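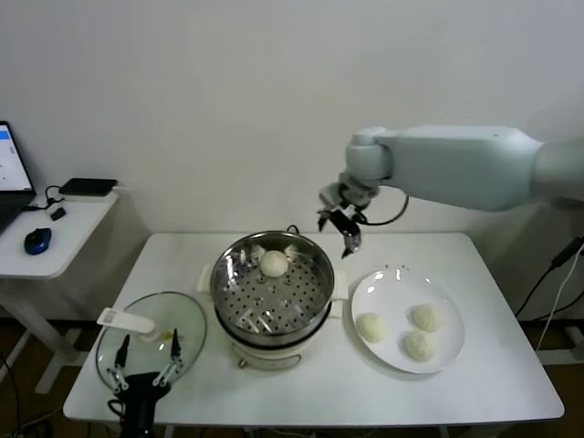

Bun task, both arms over the table. Lid down on the left, one in the pot, three on the plate.

Wednesday, April 10, 2019

Okay, rules day. Nadhirah has been after me to get the house rules for the steamer bench out of my head and into the book before Fabian takes over the evening slots, so I'm using today's entry for it. The proper risk assessment is still the Nivent binder on the shelf and if the two disagree, the binder wins (and tell me, so I can fix it).

Start state first, as this is where most of our arguments come from. Lid flat on the table, handle up, never leaning on the pot. Plate on the right with its rim clear of the steamer base. I used to let people eyeball the plate position and we got 31 episodes in March that Hidayah couldn't use for the Ladefoged comparison, which was a miserable afternoon for everybody. So now you check against the printed layout at the start of every block, even if you only popped out for a coffee.

Heat. Anything on the steamer bench gets treated as hot, full stop. I don't care if the knob says off and you turned it yourself. Use the tongs, and if you need to shift the pot by hand it's mitts on and unplugged at the wall. Tassanee asked whether we could relax this for cold runs and I said no. I don't want two habits living in the same room!

Cord goes behind the pot, away from where either arm works. Same deal for the gripper cables: give each one a look before you enable, and if a loop has got big enough to catch the pot handle, re-dress it. Cable ties are in the grey drawer, please put the snips back.

Arms and people. One person drives, one person has the stop button, and the one with the stop button doesn't have a phone out. Reaching over the table means arms disabled and you say "hands in" out loud. Feels silly for the first day or so and then you stop noticing. Ilham reckons we should also hold the speed cap down whenever the lid is being carried, seeing it's glass, and I agree, so that's a rule as of now. Colour of the tape on the teach pendant tells you which cap is loaded. Yellow is the slow one.

Laptop stays on the side table. Not on the main table, not for a minute, not even to show somebody a plot.

Buns: toss any that have split or gone gluey, and nobody eats from the bench. There's a separate bag in the kitchen freezer for people. If one lands on the floor, stop the run, bin it, wipe up, log it as a drop. Do not quietly swap in a fresh one and carry on, that's how the Famcombe log got into such a state.

Logging: write down the failures with the same care as the good ones. We've got 4,000 episodes on the server and the notes column is the only bit I ever go looking for.

Still to sort:
- gripper tip wipe-down, 2 or 7 runs between cleans? Hidayah wants 2, I think we'll go mad
- Grunthorpe still haven't sent the spare lid, chase again
- ask Fabian which evenings he'll have a second person in, no solo runs until I know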